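Workshop Tips I Brought Home from a Robot Open Day

On Saturday, May 23, 2020, I went to the open day at Asside, a small automation company on the Wildale road. I am a hobby woodworker and I repair things for my neighbors, so robots are not my field. I went for the coffee and to see big machines move. But I came back with two pages of notes, and most of them are useful for a person who has only a bench, a drill and a bad light bulb. I wrote them out here in the order I remember them.

Clamp first, screw later

I expected that everything in such a place is bolted forever. In their demonstration area many things are simply clamped to a wooden board. The engineer explained to us that they change the layout almost every week, and a clamp takes half a minute. At home I always drilled holes for my jig on the first day, and then I had to drill them again two centimeters to the left. Now I leave a new jig under clamps for 2 weeks. If it still stands in the same place after that, it gets screws.

When you clamp on soft wood, put a small piece of scrap under the jaw. I use pieces of old floor board. Cardboard works also, but it moves a little when you tighten.

Give every cable some extra length

A cable near a moving thing must have a loop. This was repeated to us more than once. If the cable is tight in the farthest position, it will break at the plug, and usually inside, where you cannot see it. I checked my bench lamp the same evening. With the arm pulled fully out the cord was like a guitar string. I made the loop bigger and fixed it with two fabric straps.

Do not use thin wire ties directly on a cord that moves. They cut into the jacket after some time. Fabric strap is better, and you can open it again.

Deep bins are for big parts only

A robot has difficulty in the corners of a deep box, and so do my fingers. For screws I changed to low trays. The deep bins I keep for pieces that I can grab with the full hand, for example bars, pipe ends, table legs. Do not fill them more than half. A visitor asked why they do not pack the bin full, and the answer was that the thing you want is always under the thing you do not want. My own bin of "useful metal" is the proof.

To empty a deep bin, lay an old bed sheet on the floor and tip the bin on its side, slowly. You will find your missing 6 mm bit.

Let the bin get ugly

I used to paint the inside of my tool boxes.

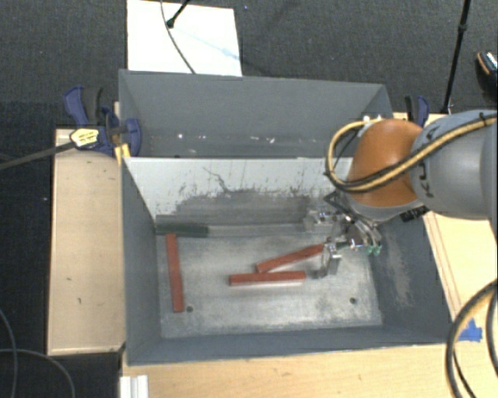 Paint inside of a box where metal parts go in and out is a waste of an afternoon. It will be scratched in a month. If you want to protect something, protect the parts: a piece of rubber mat on the bottom is enough, or an old yoga mat cut to size. Wash it with dish soap, dry it well on both sides, and put it back only when it is dry, or you will have rust under it.

For the scraped walls of a wooden box I rub a little candle wax. It is not beautiful but parts slide better.

Tape on the floor and on the bench

Colored tape is the cheapest tool I know. Mark where the stool belongs, where the vacuum hose ends, where the door swings. I use painter's tape, because it comes off clean if you do not leave it for years. Change it in June and again before the winter, and it will not leave glue. If it did leave glue, cooking oil on a rag removes it – wait ten minutes, then wipe, then soap.

Test slowly

Before a full speed run they do the same movement very slowly, with a hand near the stop button. I do this now with my drill press when I use a new fixture. First with the motor off, by hand, all the way down. Then the slowest speed. Only then the real work. It costs one minute and it saved me already one vise.

Write on the thing itself

My last note. I bought a pack of 200 Jollico labels after the visit and I write the date on every glue bottle and every battery. Before, I wrote it in a notebook, and the notebook was always in the kitchen. Pencil is better than pen on these labels, the pen fades near the window. The box of Mallet wood glue on my shelf had no date at all, so I threw it out and bought new.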